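Sourdough, attempt who knows. Starter is alive again after the move to Serau, smells like apples, good sign. Fed it 100 g of flour before bed, forgot the water. Fixed at 6 am in my dressing gown.
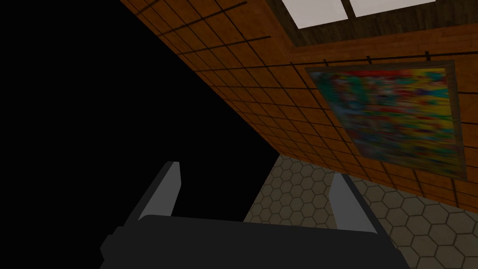 Pekon writes: try rye for one feed, mine perked up overnight and the colour of the crust got way better.

OK, rye it is. Got a bag from the market, dearer than I'd like. Dough was sticky as anything, kept folding, three rounds, half an hour apart. Then the fridge. Oven here runs hot so I went down to 200 for the last bit.

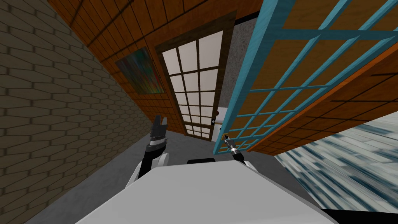

Bottom still a bit dark. Crumb tighter than I wanted, flavour teriffic though. Ate the end peice standing up with too much butter. Next time a longer rise, and less salt. 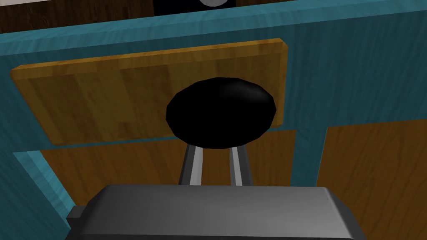 Page last changed: December, 3 pm

Oh, and the starter needs a name. Leaning towards Pladeck. Will post the rye amounts when I find the bit of paper.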